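3.2 Sources and the reading of the Ostaver registers

The main source for this section is the run of harbor registers kept at Ostaver between the first grain shortage and the closing of the customs house. The registers were written by clerks of the Merkier company, which held the contract for the port, and they were never meant to serve as a record of unrest. Clerks wrote down ships, cargoes, dues and fines. Violence enters the pages when it cost the company money: a broken gate, a guard paid for extra nights, a warehouse that could not be opened.

We read 3160 entries. Of these, 3000 could be tied to a named ship or a named street. The rest were too short or too damaged to place, and we left them out of the tables in Section 4. Poppy Hollis made the first reading and Bakari Nyaga made the second, without sight of the first set of notes. Where the two readings did not agree, the entry was read again by both together. The coding sheet had 10 headings.

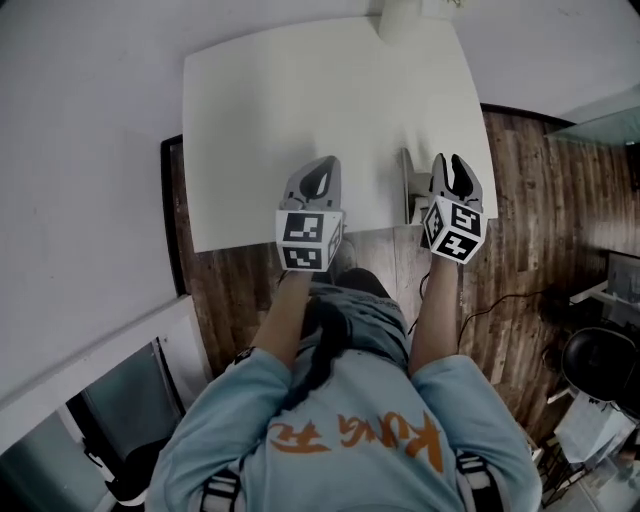 Why use company registers when police files exist for the same years?

The police files for Ostaver cover the upper town only. The docks were left to the company's own guards until the customs house closed, so the registers are the one continuous source for the waterfront.

The guards themselves are hard to trace. Pearce, the company's agent, hired them by the month and listed them by number. A few names turn up in the pay disputes of December, when the wage was cut and the night watch refused to go out. The longest entry in the whole run, dated 14th April, deals with the end of a later dispute and fills three pages. It gives the terms offered to the guards, the terms they took, and a list of goods lost from the north sheds while the gates stood open.

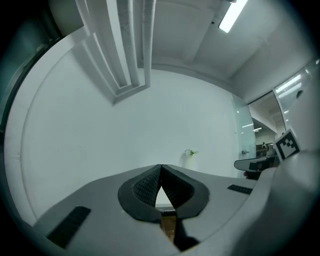

The list matters for our argument in two ways. It shows that the company put the loss of goods and the injury of people in the same column, with a price against each. It also shows that the port authority at Uto, further down the coast, was sent a copy. Earlier work has treated the two ports as separate cases. The copy suggests that officials in Uto knew the terms before they wrote their own rules for dock guards, and several clauses in those rules match the Ostaver terms word for word.

We do not claim that the one set of rules caused the other. The Uto letter books for that spring are missing, and the reply, if there was one, has not been found. Section 4 sets the clauses side by side and marks the places where the wording differs.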